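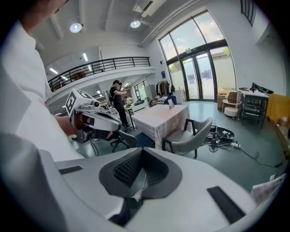 Hand-held grippers at the Drarkon open day, Mastosville. Marker cube on top, cable trailing down below.

1/ Spent an afternoon in July at Drarkon's open day. Notes for those who asked. I went for the hand-held grippers and mostly ignored everything else.

2/ The room is one tall space with a mezzanine and a green floor. Good daylight through the glass doors. A table with a pink and white cloth serves as the domestic set. Arms are kept for playback; the collecting is done by people walking round with a gripper in hand.

3/ Myrto Karagiannis ran the demonstration. No slides. She gave a two-minute safety talk, mainly on where the cables run, then handed the things out.

4/ Basics: you hold the gripper, do the task, and it logs pose and jaw opening. The white cube carries square black markers so that an outside camera can fix its position. The onboard camera gives the close view. The two streams are matched afterwards by timestamp.

5/ I asked what happens when a hand or sleeve hides the cube. Answer: the tracker falls back on inertial data for a short gap, and the take is flagged if the gap runs long. Flagged takes are reviewed by a person. She would not give me the threshold.

6/ Numbers from the board by the stairs. 3611 takes recorded since the project started, 1748 kept. That is a lower yield than I expected. Most rejects are put down to timing drift between streams, with marker loss second.

7/ The drift problem is being worked on with Kouris, who supply the sync boards. The new board is meant to hold alignment over a full session without a restart. It was not on show. 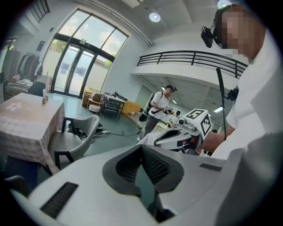
8/ Two people in the same space is harder than one. Each cube needs its own set of marker IDs, and each operator blocks the other's line of sight sooner or later. The advice was to agree who moves first and keep the cubes facing outwards. I forgot this twice.

9/ Handling. The grip pad is comfortable and the texture does its job. Balance is slightly top-heavy with the cube fitted, and my wrist noticed after ten minutes. Myrto says regular operators take a break every 73 takes. I asked why 73. It was the length of an early task list and the number stuck.

10/ The cable is the weak point. You end up planning your route round the furniture to suit it. A battery version exists on paper. The objection is weight, which would go exactly where you least want it.

11/ Playback: the recorded motion is retargeted to an arm with matching jaws. She showed a log of 536 playback attempts on a cup-placing task. Failures cluster at the release and hardly at all at the grasp. People let go of a cup in a way the jaws copy badly.

12/ Someone from Tramier asked whether they train on the rejected takes as well. Only for the classifier that spots bad takes. Sensible, though I would like to see it tested both ways.

13/ Questions I did not get to: how often the cameras are recalibrated, whether left-handed takes are mirrored or recorded separately, and how jaw wear is tracked. Have emailed all three.

14/ If you go to the next one, wear short sleeves and book the earlier slot. Mine started at 3 pm and there was a queue for the second gripper by half past. Will add the replies to this thread when they come.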